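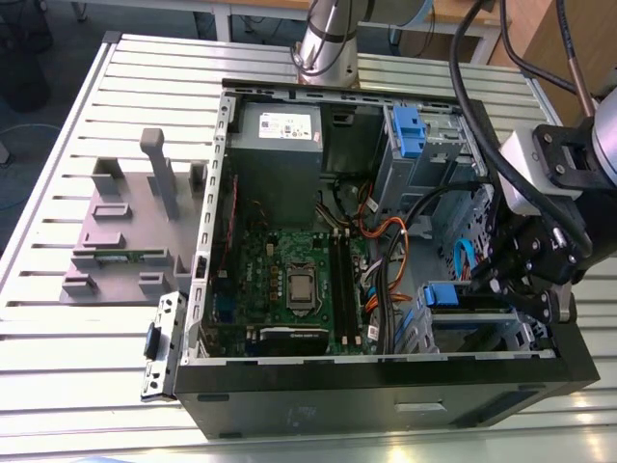
Bench Cell Walkaround, Two-Arm Computer Disassembly
Doswood workshop, February round
Filled in by Matúš Polák

Please go through the list in order before the first case of the shift, with a pen in your hand and a coffee somewhere else. I have left my comments under each item this time, because several of you asked what I look for and it seemed kinder to write it down once than to mumble it across the shop.

1. Stop buttons pressed and reset, both arms
OK
Comment: Press each one with the arms moving at slow speed, please, and watch that both arms stop, whichever button you used. The one by the door is stiff but passes. I have asked Bultholm for a new switch block anyway.

2. Speed limit in setup mode
OK
Comment: Program 9 was still carrying an old value from the Rivadeneyra trial, so I corrected it and saved it again under the same number. If you copy a program, look at the speed line before you do anything else with it. I know it is dull!

3. Arm mounting and flange bolts
OK
Comment: Paint marks all line up on both arms. If you find one that has turned even a little, tag the arm out and come and find me, and I promise I won't be cross about the lost hour.

4. Cables and hoses along the arms
Attention
Comment: The gripper cables need enough slack for the wrist to turn and not so much that a loop can drop into an open case and catch on a drive cage. I moved one tie further up and ran the full reach by hand, and it is better, though I would like a proper clip there. Order placed with Grevholm, part 1457.

5. Gripper fingers and linkages
OK
Comment: No play that I could feel. The service counter is short of 3000 cycles, so the pins can wait for the next round. Wipe the fingers while you are there, as dust from old computers gets into everything.

6. Worktable and fixture plate
OK
Comment: Run a cloth along the grooves between the rails. Screws love to hide in them, and a screw under the fixture will tip it just enough to spoil a pick. Check the posts and slots for cracks too, these are printed parts and they do get tired.

7. Computer case ready for work
OK
Comment: Mains lead off and left off, side panel removed, case lying flat with the open side up. Rock it gently with a gloved hand. If it rocks, it isn't ready. Power supplies stay closed in this cell, always, whatever the label says and however long the thing has been unplugged.

8. Sharp edges and gloves
Attention
Comment: Bare sheet metal inside these cases will open a finger before you notice. The medium gloves had run out again, so I put a box of 100 in the drawer. Do tell me when you take the last pair.

9. Shared space between the two arms
OK
Comment: Overlap zone tested with one arm parked inside it, and the other waited as it should. Hands stay out while either arm has power, including when it is "only waiting."

10. Floor and walkway
Attention
Comment: Keep chairs and loose cables well back from the table so that you can step away without looking behind you.

Left open: items 4, 8 and 10. Cell released for normal running, with the clip to be fitted when it arrives.

M. Polák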